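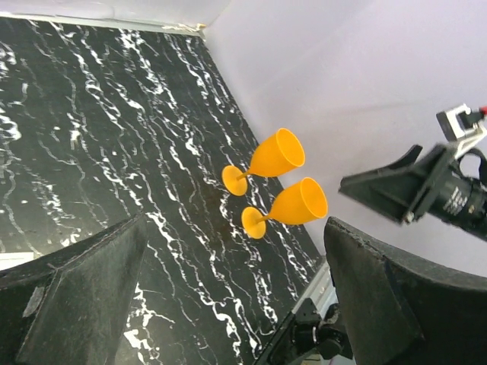

Niilo Keskinen objects to storing stemmed glasses on their sides at all, on the grounds that they roll and the rims get scratched. Both problems come from spacing and can be controlled.

## Laying stemware flat on a stone top

Applies to light plastic wine glasses. Do not use this method for crystal.

1. Wipe the stone with a damp cloth and dry it. Grit left on a polished surface will mark the plastic.
2. Lay the first glass down so that it rests on the bowl and the edge of the foot. Let it settle before releasing the stem.
3. Lay the second glass parallel to the first, rim facing the same way. Offset it slightly along its length so the feet do not catch.
4. Check for roll. Tap the table edge once. If a glass moves, turn it to a new resting point or put a folded cloth against the bowl.

Keep the rims 4 cm from the edge of the table where the edge is open. Against a wall this can be reduced.

### Standing them back up

Hold the stem close to the foot and tilt the glass upright over the foot's edge. Do not lift by the rim; thin plastic flexes there and can split.

For a set of 17 or more, use a divided box. The Grelholm insert fits a standard shelf but has to be trimmed for wide feet.

Revised October 5, 2024, O. Ursu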